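The Great Soft Stuff Clear-Out

10 June 2024

I have a drawer in the kitchen that stopped closing sometime last August. It was the drawer for "soft things," which started out meaning dish towels and oven mitts, and then turned into cleaning cloths, a scarf, two tote bags, a bath pouf thing and one stuffed animal. On Saturday I pulled so hard on the handle that the front came loose, and I decided that was my sign. Everything had to come out and go on a table where I could see it properly.

I'm a big believer in the table method (everything out, then pick up one thing at a time and decide). Blue things first, because I own a ridiculous amount of blue. Mesh cloth, cloud mitt, plushie, all in a little heap on the left, and the rest of the table left clear for spreading out.
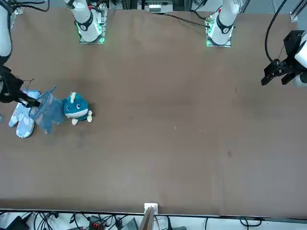
Evanthia Dimitriou

Mesh is a pain to fold, so let's get that out of the way. It slides, it snags on any rough fingernail, and whatever neat square you make relaxes back into a puddle the second you let go. I used to fight with it. Now I pick it up from the middle, let the corners fall, and lay it down in half, then in half again. Good enough! I keep mine for rinsing berries and for keeping bugs off a bowl when we eat outside, and neither job needs a crisp edge.

The oven mitts were harder, emotionally speaking. I had 12 at one point. Twelve! I bake maybe once a week. Some came from the Bultine outlet, some were gifts, and one had a scorch mark the size of a pancake. I said goodbye to everything with a thin spot in the palm and everything I'd been avoiding without really knowing why – usually the thumb was too tight. The light blue cloud ones are staying forever. They make me happy at 6 in the morning, and not many kitchen things can say that.

So that left the mitts and the plushie, and I stood there trying to decide whether a stuffed animal has any business living near the stove.
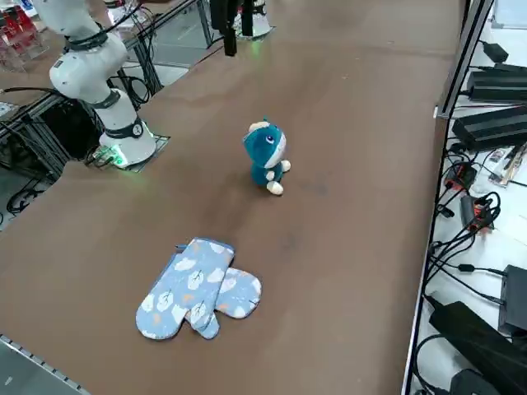 Vomley wrote under my last post that toys and kitchen linens should never share a drawer, because you'll be hunting for a mitt with a pan smoking behind you and come up with a fistful of fluff. Fair point, and I have done precisely that (it was garlic bread, and it did not survive). So the plushie is moving to the shelf in the hall, next to the Avix radio, where it can look at people coming in.

After that I got on to the plain cloths, and I got a bit carried away. There were 24 of them once I'd gone through the laundry basket too. I kept the thick ones and the ones that dry fast, and cut up the rest for rags.
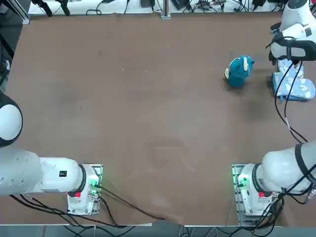
The rags go in a jar under the sink, by the way, and I don't wash them more than a couple of times before they get tossed. I know people who fold their rags. I love those people, but I can't be one. What I do fold is anything that has to stand up in the drawer – I go in thirds the long way and then roll from the short end, so I can see each edge when I open it. My old Babić towels are perfect for this since they've gone so soft. The newer ones spring open and I have to wedge them in at the side.

Mitts shouldn't be folded at all, if you ask me. The padding gets a crease and then you feel the heat right there on that line. I lay mine flat with the thumb out to the side and stack them the same way around, biggest on the bottom.

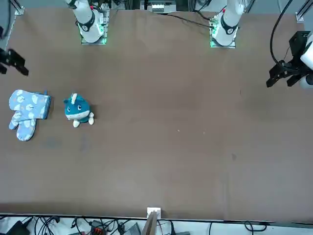

My other rule is to put a thing down next to whatever it's going to be confused with, and look at them together for a minute. It sounds silly, but it works on me every time. With the cloud mitt lying flat and the plushie sitting right up against it, all teal and white with its stubby little feet, I could see how much room a round stuffed creature takes up compared to something that lies flat. That drawer is only 5 inches deep! No wonder it wouldn't close. I measured it afterward, and I could fit a whole pile of mitts in the space that one toy had been hogging.

The drawer front is still loose, so that's next weekend's job. I need two new screws and I think the old holes have gone too wide, so if anyone has a trick with toothpicks and wood glue, please tell me in the comments before I make it worse.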